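Estera antiestática Tirnlow ED-5

Superficie de trabajo para montaje y reparación de electrónica. Dos capas: cara superior disipativa de caucho nitrílico y base conductora. Resiste el contacto breve con la punta del soldador y los disolventes de limpieza habituales.

Grosor total: 5 mm
Longitud del cable de tierra: más de 30 dm
Conexión: corchete macho, lado corto
Colores: gris, azul 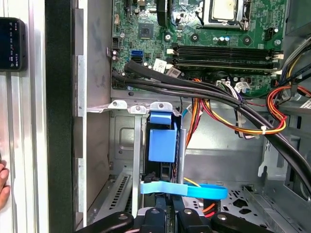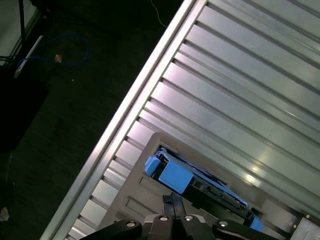
Placa base verde en chasis abierto (primera foto) y bandeja gris sobre panel metálico acanalado (segunda).

Limpieza con paño y limpiador neutro Gisten. No usar productos con silicona. Tras la limpieza, esperar a que seque antes de medir la resistencia a tierra.

La pulsera Umali se vende por separado. Garantía: 24 meses. Plazo de entrega: 5 días laborables desde el almacén de Zarnetmont.

Cortes a medida y consultas técnicas: Arnel Enriquez, departamento comercial.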